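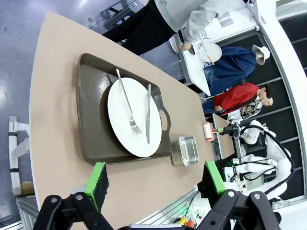 Casting news for Makdale finally came out and I have questions. Capucine Rolland is playing the hotel owner, Noémie Masson is her younger sister, and Behrouz Shahbazi is the detective who comes up from the coast. I read the first book twice and the owner is supposed to be close to seventy. The whole opening chapter is her setting a tray for a guest who never comes down, plate on a dark charger, knife and fork laid across it, and you get her age from how long it takes her. Rolland is 45 at most. Did they change the story or is she getting aged up?
hoarau_fan

Posted 12 February 2020

kettleblack wrote:
They changed it. The announcement says the sisters inherited the hotel from their mother, so the old woman is probably dead before episode one. I'm fine with it. Rolland was the best thing in Kakley and she hasn't had a lead since.

hoarau_fan wrote:
If the mother is dead then who hides the guest book? That's the plot.

pim_dorset wrote:
The younger sister, I would guess. Masson doesn't take small parts anymore.

kettleblack wrote:
Or it's in flashbacks. Ginette Lacroix is on the cast list with no character name next to her. She could be the mother.

hoarau_fan wrote:
I missed that. Lacroix would have been my pick for the owner in the first place.

tallgrass wrote:
Not sold on Shahbazi. He played a detective in Urar and he mumbled through all of it. I had to put the subtitles on.

pim_dorset wrote:
That was the sound mix. Everybody mumbled in Urar. Watch him in the second season of Hoarau, where he has the long scene at the ferry office. No trouble following him there.

tallgrass wrote:
I quit Hoarau after the first season so I'll take your word for it. I still think he's too young to be a detective who is about to retire.

kettleblack wrote:
Nothing in the announcement says he's about to retire. That's the book again.

hoarau_fan wrote:
Then what are they keeping from the book?

pim_dorset wrote:
The hotel.

marlow22 wrote:
Does anyone know who is directing? Odette Ferrand was attached last year and I don't see her name now.

kettleblack wrote:
She's down as a writer with two episodes. No director listed yet. Filming starts in March so they must have someone.

tallgrass wrote:
Two out of how many?

kettleblack wrote:
Doesn't say. The book would fit in three if they don't pad it.

hoarau_fan wrote:
I'll watch the first one for Lacroix. If the tray chapter is gone I'm going back to the book.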